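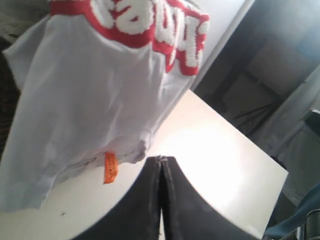 Category: Research | Robotics
Print this article
E-mail this article

A shirt is a hard thing for a robot to hold. Pick it up by the wrong spot and the rest hangs in a shape the software has never seen. The group at the Skurnden lab spent most of a year on that problem, and its answer is a method called Skirnura.

Most folding systems try to work out the whole garment first, building a model of every layer before the arm moves. Skirnura skips the model. It looks through a small camera at the wrist, searches for one usable edge or hem, and decides only on the next move. Then it looks again.

The arm was trained on 800 short demonstrations, each guided by a person. They covered T-shirts and plain rectangular cloths. Printed lettering gave the early version trouble, as it kept reading the bold outline of a letter as the edge of the fabric. The group fixed this by training on the same garments with their colors changed at random.

In August the lab ran 218 trials with items left out of training. The robot finished 181 of them with a fold the graders accepted. Most of the failures came from the fingers closing on 2 layers of fabric when the plan called for one.

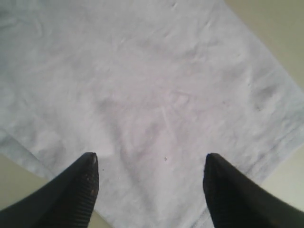 The gripper open over a wrinkled cloth, with hems along its lower edges.

Flat cloths went better than shirts. A hem gives the camera a straight line to follow, and there are no sleeves to fall across it. Shirts held in the air were slower, and the arm often had to set one down and begin again.

Wannasri, a linen service that supplied some of the test items, wants to try the method on napkins. The lab says speed has to come first. Its next version, Lumska, will plan several moves at a time and add a touch sensor to each finger to feel for a second layer.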